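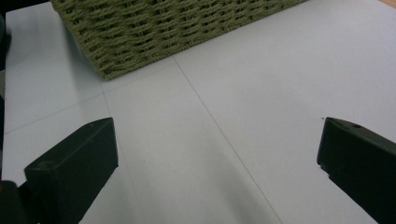
Olive-green woven basket on a pale surface

Urnlow Laundry Pickup: Frequently Asked Questions

Where do you pick up?
Anywhere in Urnlow and on the Garkanbridge side as far as Cervantes Street. If you live past that, call the shop and ask for Milagros Flores. She sets the routes and can tell you if a driver passes near you.

When do I need to book?
Book by 9 p.m. for pickup the next day. There is no pickup on Thursday.

Do I have to sort my clothes?
No. We sort by color and fabric at the shop. Please empty the pockets and close zippers. 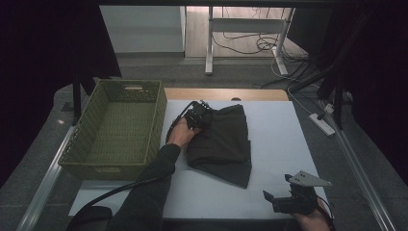 A folded dark gray garment beside a basket

How are clothes returned?
Folded, in a paper wrap with your order number on it. Shirts can go on hangers if you ask when you book. We do not iron bed sheets.

Can I send my own basket?
Yes. Put your name on a tag and tie it to the handle. It comes back with the order. We do not take plastic bags with holes in them.

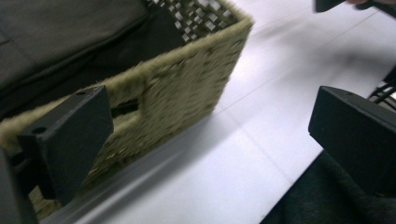
What does it cost?
You pay by the pound, with a minimum of 9 pounds per order. Comforters and coats are priced by the piece. The list is on the Prices page.

What if something is lost or damaged?
Tell us within 2 days of delivery. Keep the wrap, as we need the number printed on it. Claims are paid up to $300 per order. Wool, silk and anything marked "dry clean only" should go in a separate bag with a note,
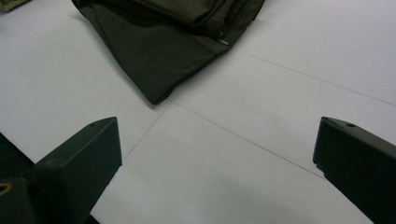
and if there is no note we will set those pieces aside and call you before washing them. Noemí Pacheco handles claims and calls back the same day.

Can I change my detergent?
Yes. Choose unscented under Account, then Wash Settings. The change applies from your next order.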